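Harken season 2 — is it happening or not?? 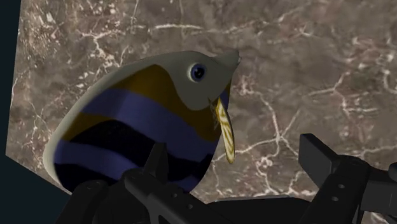 stripey fish on marble

Posted in: TV & Streaming > Drama

dunmoor_static
ok so Rulport put Harken back on the front page this morning, new banner and everything, and the "coming soon" row now has a blank tile next to it. No title. Last time they did that was April and we got the Rolcombe reboot two weeks later. Am I reading too much into this

pelt71
yes you are. They rotate banners all the time. My front page has a baking show on it

dunmoor_static
baking show wasn't blank tho

quillback
Sets are still up at the old cannery. Drove past on the way to my sister's, lighthouse front is still standing, scaffolding on one side. You don't pay rent on that for fun

pelt71
or they haven't gotten around to tearing it down. The Ketilsson sets sat there for ages after it got canned

quillback
Ketilsson got a wrap-up special so technically not canned

pelt71
A 71 minute special to finish off four plotlines. That's canned.

marrowlight
I will die mad about Ketilsson. The brother just leaves on a ferry?? thats it?

Anyway on topic, I'd take a second season but only if they bring back the original writers. Last three episodes of Harken felt like a different show. The harbor master knows about the letters in ep 5 and then has to be told about them again in ep 8

dunmoor_static
she was pretending not to know. Rewatch the kitchen bit, she looks at the drawer before he says anything

marrowlight
Rewatched it twice. She looks at the kettle

quillback
It's the drawer

oat_signal
Drawer is under the kettle, you're both right, moving on. The petition is at 2189 signatures if anybody cares. Was 1668 when I went to bed so it's picking up. Link is in the pinned thread, don't repost it here or the mods get cranky

pelt71
Petitions do nothing. Watch numbers do. If you want a season 2 put the show on and let it run to the end of the credits

oat_signal
can do both lol

marrowlight
Does finishing the credits really matter or is that one of those things people say

pelt71
People who work in it say it. I don't have a source, believe me or don't

fennimore_b
New here, just finished it last night. Do I need to watch Rolcombe first? My app keeps pushing it as "same universe"

quillback
No. One shared pub and a newspaper headline. Rolcombe is fine, bit slow. Skip the reboot

dunmoor_static
Hard disagree, the reboot is better than the original. Better casting, and they fixed the trial episode

quillback
They removed the trial episode

dunmoor_static
yes. fixed

oat_signal
2239 now btw

fennimore_b
Signed. Also started Rolcombe before reading the replies, oops. Two episodes in and I kinda like the dad

marrowlight
oh no — don't get attached to the dad

pelt71
Spoilers, come on. Edit that

marrowlight
edited nothing, said nothing. Blank tile is gone from my app now, anyone else?

dunmoor_static
still there for me. Gonna check again at 9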